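Flollar method

Also Flollar ordering, "stack-first". A way of training two-armed robots to sort and pile household dishes. Comes out of the Ng workshop, first written up by Oi-ling Lau. Name is from the test kit, not a person.

Older approach: show the robot a whole job start to finish, let it copy. Works until a bowl is in the wrong spot. Lau's idea was to cut the job at each contact, so every nesting or lifting of a dish is its own short lesson, and have the robot pick which lesson comes next by looking at the pile. Colour isn't used as a label, only rim and size. Mugs are handled seperately, handles being a nuisance for most grippers.

Results

Main trial had 1655 demonstrations, all by hand control, over 5 table layouts. New layouts went better than with whole-job copying, mostly on nested bowls. Plates less so. Tilted bowls still a weak point, the free arm tends to wait too long. A repeat at Vimby in August got much the same, though with 2 operators instead of three and fewer mugs.

Criticism

Wernier group says the cuts are chosen by people and so the method isn't really learning order. Lau has answered that cuts can be found from grip force. Not settled. Neither side has tried glassware.

See also: bimanual manipulation, imitation learning, dish sorting

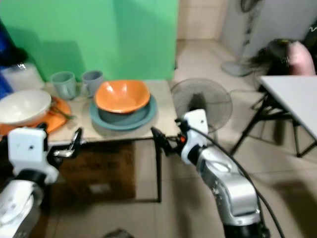

Vol. 3, p. 1655

Two-arm setup at a small table. Orange bowl nested in a grey-blue one, matching plate underneath, two mugs behind. White bowl tilted on the orange plate at left.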